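# Breratau bath towel, royal blue

Yes, we've finally got the big ones back in! I've had one of these at home since last July and it's the towel I fight my own family for, so I'm a bit biased (sorry). It's a proper thirsty towel with a good weight to it, but it still dries on the line in an afternoon if there's any breeze at all.

- Price: £16 each
- Wash at 40, tumble on low
- Hanging loop on one short side
- Order code: 1088

Please wash it on its own the first time. The blue does run a little, and I have a pair of socks that used to be white. After that mine's been fine in with the jeans and dark T-shirts. Skip the fabric softener too, it leaves a coating on the loops and then they just push the water around your back! 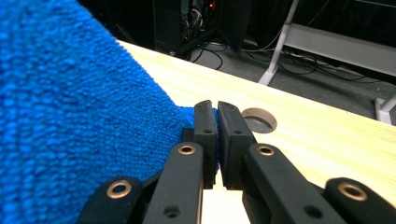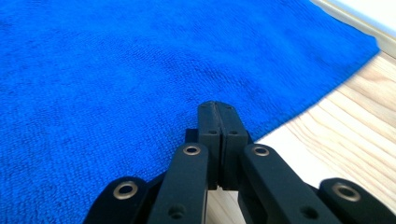
Sachdeva wrote in to say that the colour held up well after a whole summer of swimming lessons, but that the hanging loop came unstitched on one of the two, and could we please sew them on better. Fair point – I've passed it on to Trultelar, who make them for us, and this batch has a double row of stitching on the loop. If yours goes anyway, send me a note and I'll swap the towel.

We took 200 this time and I won't be reordering until autumn. Postage is free if you buy two or more, and the matching hand towel should be up on the Breratau page by the end of the month (same blue, same loops, £7).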